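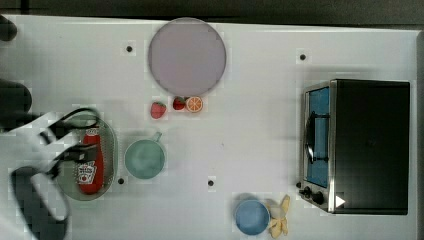
Ok, a thread about moving my sourdough obsession to a town with one shop and a 5 hour round trip to anywhere that sells rye flour. Grab a cuppa.

So we moved to Rultstead in July. Lovely place, up to 763 people if you believe the sign. I packed the starter in my lap for the whole drive like a newborn. It sulked for a week anyway.

First thing I learned: the tap water here tastes like a swimming pool. My loaves came out flat as doormats. Isauro Beltrán down the road told me to leave a jug on the bench overnight with no lid and use that. Best loaf I'd made since we got here!

Second thing: my new kitchen is freezing. In the old flat the dough doubled by lunch, here it was still sitting there at dinner time looking at me. I've tried the hot water cupboard, the car (parked in the sun, windows up) and the bed with the electric blanket on low. The car wins on a clear day. The bed was a mistake and I've washed that doona twice.

Third thing is the oven. It's an old Nondis and the dial has lost all its numbers, so I go by the colour of the crust and a lot of squinting through the glass. If anyone has the manual for one of these – please, I'll post you bread.

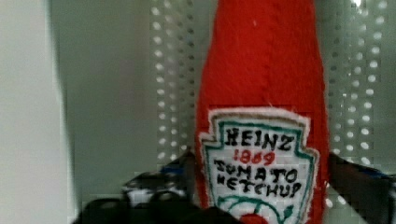

Felt sauce, proper stitching on the label and all.

Anyway, back to flour. The shop gets white and wholemeal on a Monday and the wholemeal is gone by mid-arvo, so someone else in town is at it too. I have my suspicions. Tonantzin Ledesma, if you're reading this, I saw your trolley.

We've since called a truce and gone halves on a 40 kilo order from the mill at Ondeston. My share is in two lidded bins in the laundry, on bricks, after a mouse situation I don't want to talk about.

Recipe, for the people who keep asking: 334 grams of water, whatever flour I've got until it feels like an earlobe, a good scoop of starter, a bit of salt. Yes I weigh the water and guess the flour. My sister reckons that's backwards and she's probably right.

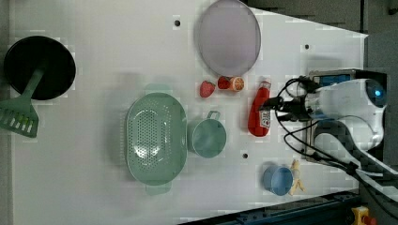
Oh and someone asked what I do with the discard. Crumpets! Pinch of bicarb, bit of sugar, into a hot pan with egg rings. My youngest will eat six and then tell me he's too full for his peas.

Next job is a rye loaf with caraway, if the seeds ever turn up in the post. Will report back – unless it's a brick, in which case it's going to the chooks.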